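3.2 Collection with Hand-Held Grippers

Demonstrations for the Plallness task set were recorded with a pair of hand-held grippers, one in each of the operator's hands. Each gripper has two fingers and carries its own camera, so that the training images show the fingers and the work surface from close range. A second view was taken from head height. No robot arm was used during collection.

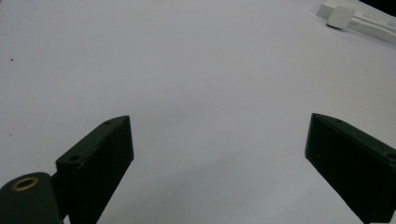 Figure 4. Gripper camera view with the fingers open over the tabletop. White objects are partly visible at the upper right.

3.3 Low-Contrast Objects

The Dorkwood subset pairs white objects with a pale work surface. We recorded 800 demonstrations in this condition and kept 700 after review. The remainder were dropped for tracking loss or for incomplete actions. Each operator completed 20 practice trials before recording began.

The power strip was the hardest item in the subset. Its body is close in color to the board under it, and its cable changes shape from one trial to the next. In the gripper view, the strip often leaves the image before the fingers close. The head view keeps more of the strip and cable in sight, along with both grippers and their marker plates.

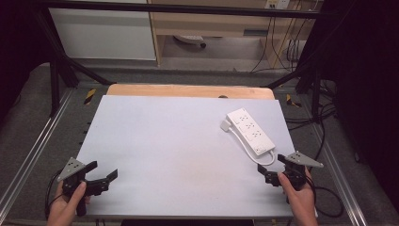

Policies were trained with the Skitside code base for 2000 epochs, first on the gripper views alone and then on all views together. Adding the head view reduced failed first grasps on the power strip but had little effect on the darker objects used elsewhere in the set. We therefore report the two conditions separately in Section 4.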